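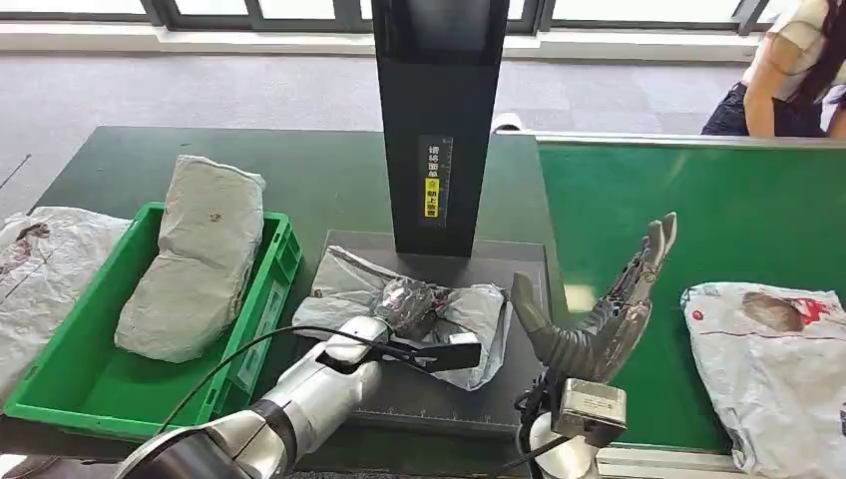 Scanning platform with a gray-and-white mailer on it. Green crate to the left, holding a larger gray parcel.

Home | Projects | Galleries | Notes | Contact

Parcel Bench, Window Side: Gallery

Photos from the sorting bench. The bench handles small soft parcels only: mailers, courier bags, and anything else that folds when you pick it up. Boxes go to a different line and are not covered on this page. Text by Irena Nowakowski, layout notes by Yuxi Zeng.

1. The platform

The platform is matte black. Gray and white bags stand out well against it, and clear wrapping stands out badly. A shiny inner wrap throws light back at any angle, so the thing to look for is the outline of the bag, not what is in it. The sticker on the pillar reads 请将面单朝上放置, meaning the waybill goes face up. We have kept the Chinese text and added the English to the bench sheet.

A crumpled mailer should be flattened by hand pressure only. Do not fold the corners under. A folded corner lifts the bag and tips the waybill away from level.

Crates are taken from the left. The slotted sides matter less than the rounded rim, which does not snag thin plastic. Stand bulky parcels against the back wall of the crate and keep the small ones in front. Zihan Shi tried sorting by color for one shift and went back to sorting by size.

2. Light

Daylight is the largest variable at this site. The windows are big and the buildings across the way are pale, so on a bright day the upper part of every photo washes out. Clear plastic is the worst case. Ridges and creases come up as white streaks, 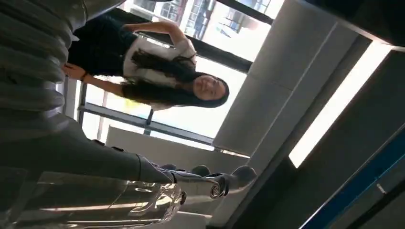
and a streak that crosses a barcode will hide it as well as ink would. Our test run for the Lestport notes used 431 parcels, and the rescans were sorted by cause. Glare came first, creases second — the two often came together. Turning the bag a quarter turn cleared most of the glare cases. Wiping it did nothing.

Blinds were discussed. Solange Vidal objected that they would make the room dim by 8 in the morning and leave us depending on the ceiling lights, which have their own glare. The windows have been left as they are.

3. Loose plastic

Clear sheeting and empty bags collect at a bench like this faster than anything else. They weigh almost nothing and slide under whatever is put down next. Bench rule: clear film goes in the bin before the next crate is opened. Film with a label still on it is set aside and checked first.

Lieselotte Albers has asked for a second bin at the window end. It is on order from Nollow.

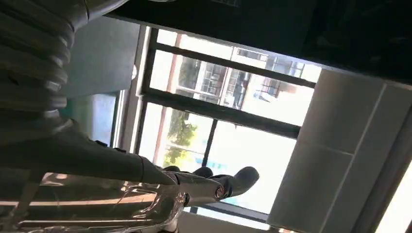 4. Settings and supplies

Crates in use per shift: 2
Mailers held in stock: 3,000
Waybill position: face up, long edge parallel to the front of the platform
Damaged bags: rebag before scanning, keep the old waybill

The full bench sheet is with the Pustomum layout drawings. Corrections to Yuxi.

2 comments | 8 shares

Related galleries
Crate rims and liners compared
Rebagging torn mailers
Lestport: notes on glare
Fu line: box handling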